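Search tickets Search this project Go
Category: Equipment planning > Automation > Open requests

Ticket 490: Cell does not match the purchase list, please advise before the order is sent

Opened by: Szabolcs Boros
Assigned to: Itzel Tlapale
Priority: normal
Project: Matlala, bakery handling

Summary

I am preparing the order for the second robot cell. The first cell was bought through Gondgate and I have their final invoice beside me. My problem is that the invoice and the cell do not agree with each other, and I do not want to copy an invoice which is wrong. I need help to decide what goes on the list, what can wait until October and what we can take from the old store.

Itzel asked me to begin with the work itself and only after that with the money, so I do it in this way. The task is one pastry and one plate. The arm must take the pastry from the table and put it on the plate. The gripper opens, goes down, closes, lifts, moves to the left and opens again. We have only a light blue plastic plate and a pastry with orange stripes on top, and for the tests this is enough. 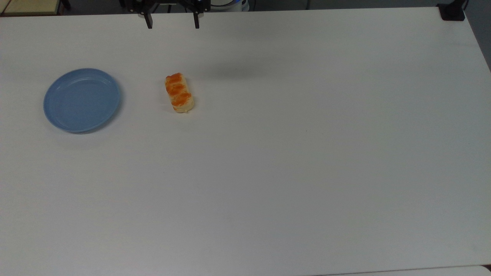 Cell room, 18 June 2022

I went through the invoice line by line at the table. These are the points where I stopped.

Line 3, gripper fingers. The invoice says one pair. I find one pair on the gripper and a second pair in the drawer, still in the bag. I do not know if the spare pair came as a gift or if it was charged under "accessories". For the new cell I would like a spare pair from the first day, because when a finger is damaged we wait for the delivery and the cell stands still.

Line 5, tabletop. We paid for the large size. The plate and the pastry need only a small part of it. I measured the reach of the arm and there is a strip on the near side where it cannot pick safely. A smaller table would be cheaper, but then the poles have less place. Please see my question below.

Line 8, "mounting set". No quantity and no description. The price is 164 euro. It can be the clamps, the poles, or both.

Line 9, cable guides. Charged, quantity 11. I can find none of them in the cell. Maybe they were never delivered, maybe they are in a box with something else.

Comment from Itzel Tlapale

Thank you, this is clear. For line 8 I wrote to Gondgate. For line 9, please look in the boxes in the store before we complain. Can you also send the side view? I want to see how the arm stands when it is low over the plate, and how much table is left on the other side. I would also like to know how the cable behaves, as Cerkard offers a cable holder and I do not want to buy it only from habit.

Comment from Szabolcs Boros

I looked in the store. No cable guides there. Side view is attached. 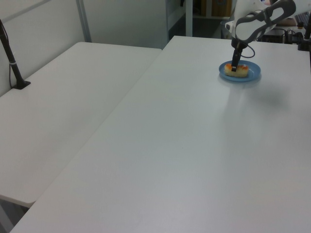
Arm low over the plate, cable loop at the wrist

The cable makes a loop out from the wrist and comes back to the arm. I ran the full movement 11 times by hand control, slowly, and the loop did not touch the table or the plate. So for this task I do not see a need for the Cerkard holder. If later we turn the wrist more, it can be different — I would put it in the October part of the budget and not in this order.

About the space: the plate is near the far edge and most of the table is free. We also have the second table on the left, which stands a little lower and has a thin gap to the main one. It was not in the Gondgate offer, we added it ourselves. It carries the pole with the clamp base. If we order a smaller main table, I would keep the side table, so that the pole is not on the same surface as the arm.

My question is therefore: one large table, or 2 small ones? Nasex sells both kinds. They have quoted the small one but they have not yet answered me about the large one.

Comment from Itzel Tlapale

Two small ones, if the heights can be adjusted. Please ask Nasex this in writing and not by telephone. A step between the tables is not a problem for the pole, but if we want later to pass plates from one table to the other it will be.

Gondgate answered. "Mounting set" is the clamps and the poles together. They admit that the cable guides were left out of the delivery and they will send a credit note. Please do not order guides again before we have it.

Comment from Szabolcs Boros

Understood. Changes to the list:

— gripper, one piece, with a spare pair of fingers written as a separate line
— two small tables, adjustable height (waiting for Nasex)
— clamps and poles, each with its own quantity and price
— cable holder moved to October
— cable guides on hold until the credit note arrives
— plates and test pastries from our own stock, no cost

I leave the ticket open until Nasex confirms the height. The spare fingers from the drawer are now written in the inventory under the first cell.

Status: waiting for supplier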